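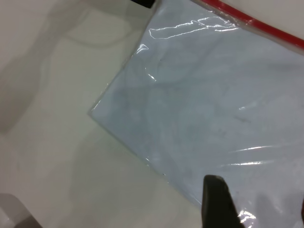

Monday, April 10, 2023

Zip bags again, all day. Renata wants the Osten numbers ready for the group meeting and I still don't believe in them.

The claim, as Elias put it on the whiteboard in January, is that a policy trained with the wrist view alone does as well on shiny, see-through packaging as one that gets the overhead view too. Fine. 451 demonstrations went into it, and of those 281 have a clear plastic bag in them. I went through a good part of the bag ones this afternoon with a cup of tea going cold. What I see, over and over, is glare. White streaks under the red zip, more of them lower down, and the edge of the plastic so faint against a white table that I lose it myself if I look away for a second. The blue sheet inside is the only thing with a decent outline.

So my bet is that the thing has learned to find the blue sheet. Put in a white sheet, or nothing, and I think it goes to pieces. Joon-young says that's unfair, the method was never sold as working on empty bags. I said read the abstract again. He did, and went a bit quiet.

The other thing that bothers me is the scoring. A trial counts as a success if the bag ends up in the tray, and it doesn't matter how many goes it takes. Out of 100 trials we had 7 failures, and that looks lovely on a slide. But I watched one this morning where the finger came down on the plastic, slid off, came down again, slid off, and got it on what I can only call a lucky crease. Success, says the spreadsheet. I've asked Omar to log first attempts separately. He pulled a face but he'll do it.

Yara thinks I'm being sour because it wasn't my idea. Maybe a little. I did like the earlier version, with the slower approach and the touch threshold, and it got dropped without much of a test.

Plan for tomorrow - same table, same lights, swap the sheet for a white one, then turn the lamp and run the lot again. If it holds up I'll say so in front of everyone and buy Elias his lunch. Need to find white sheets the same size first.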